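4.2 Pairing and folding socks

Socks were the task I was least sure about going in. In the towel experiments (Section 4.1) the cloth is big and flat, so a grasp that lands a little off still gets you something usable. A sock is small, it curls up on itself, and half the time the cuff you want is tucked under the toe. So I kept the setup simple: two gray socks, two arms, and a policy trained with Notus on 100 teleoperated demonstrations. Maëlys Pruvost recorded most of them in August, and she is a far more patient operator than I am!

We didn't clear the table first. The earlier Skidura trials used a bare surface, and I always suspected that made life too easy for the vision model – a gray blob on a plain background is about as friendly as it gets. For these runs we left the usual stuff lying around and only kept the middle free enough for the arms to work.

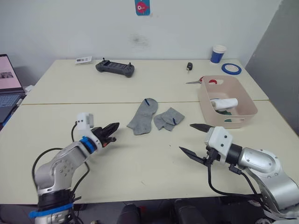

Figure 7. Sock task, seen from the head camera. One sock lies flat and the other is folded or bunched, with the two grippers on either side.

The layout in Figure 7 is a good one to keep in mind, as the two socks nearly touch. Our first version of the policy treated a pair like that as one long object and went for the gap between them (I watched it do this for a whole afternoon). What helped was adding a small segmentation loss on the cuff, borrowed from the Rolland baseline with hardly any changes. After that, the grasp points moved toward the cuffs and the arms quit fighting over the same bit of fabric.

I should say that the grippers don't have matching fingers, so the left and right arms can't just swap roles. We tried mirroring the demonstrations to get more data for free, and it made things worse – over two weeks of tuning didn't fix it. The Kusberg augmentation has the same problem, and we leave it out of the comparison in Section 4.3.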